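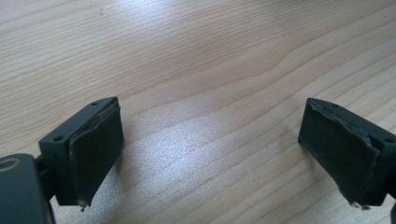 Figure 1. Light-colored wooden tabletop, grain running diagonally, with sheen from bright light.

Rulbridge Evening Workshop
Wood Surfaces, Handout 4: Reading a Tabletop
Instructor: Danjuma Bassey

Read this before the bench session. Bring a pencil, a soft cloth and the notebook you used for Handout 3.

1. Grain

Grain is the pattern made by the growth of the tree and by the way the board was cut. A tree adds a layer each year. The part grown early in the season is usually paler and softer. The part grown later is darker and denser. On a cut board these two parts show up as stripes.

In Figure 1 the stripes are thin tan lines with slightly darker brownish streaks between them. They are close together. They run in long diagonal curves from lower left to upper right, and near the upper middle they bend into a gentle wave before going on to the right. A bend of this kind can come from a nearby knot or from a curve in the trunk, even when there is no knot in the part you are looking at. Don't write down a cause unless you can find it on the board.

When you sketch grain, draw the direction first. Draw three or four long lines across the page, then add the bends. Leave out the small streaks until the end.

2. Naming the wood

The wood in Figure 1 is pale blond and is likely pine or a similar softwood. "Likely" is as far as we can go from a picture. To be more certain you need the end grain, the weight and sometimes the smell of a fresh cut. Stain and old varnish can make one wood look like another. On your record sheet, use the words "likely" or "unknown" when you have only seen the face of the board. You will not lose marks for "unknown."

3. Finish and light

A smooth finish throws light back toward the eye. In Figure 1 there is a whitish sheen over the center and upper left, and the color looks warmer and darker at the lower right and in the far corners. Two readings of color taken from those two areas would not agree, although it is one tabletop.

For this reason we look at every board twice. Stand with the window in front of you and look along the surface. Scratches, dents and sanding marks show best this way. Then turn so the window is behind you and look straight down. Color shows best this way. Record both, and write where the window was.

Gloss is recorded on our four-step scale: dull, satin, slightly glossy, glossy. Figure 1 is slightly glossy.

4. Small marks

There are a few tiny dark specks on the surface in Figure 1. A speck may be dirt, a spot in the finish or part of the wood itself. Wipe once with a dry cloth. If it moves, it was dirt. If it stays, run a fingernail over it and note whether it feels raised, level or sunken. Do not scrape. Do not use water or polish on the practice boards.

5. Bench exercise

Work in pairs. Each pair gets one board from the Adeyemi rack. Allow 15 minutes for each board.

Write the board number at the top of the sheet.
Sketch the grain direction.
Write the color in plain words. Do not use paint names.
Record gloss, once for each position at the window.
Mark any specks, dents or scratches on the sketch.
Name the wood, with "likely" or "unknown" if needed.

Board 88 has a repaired edge. Handle it from the other side.

Sheets go in the tray by the door. Suleiman Etim will return them at the next session. For further reading see the chapter on softwoods in the course binder, which starts on page 279. Handout 5 covers sanding and should be read before you come.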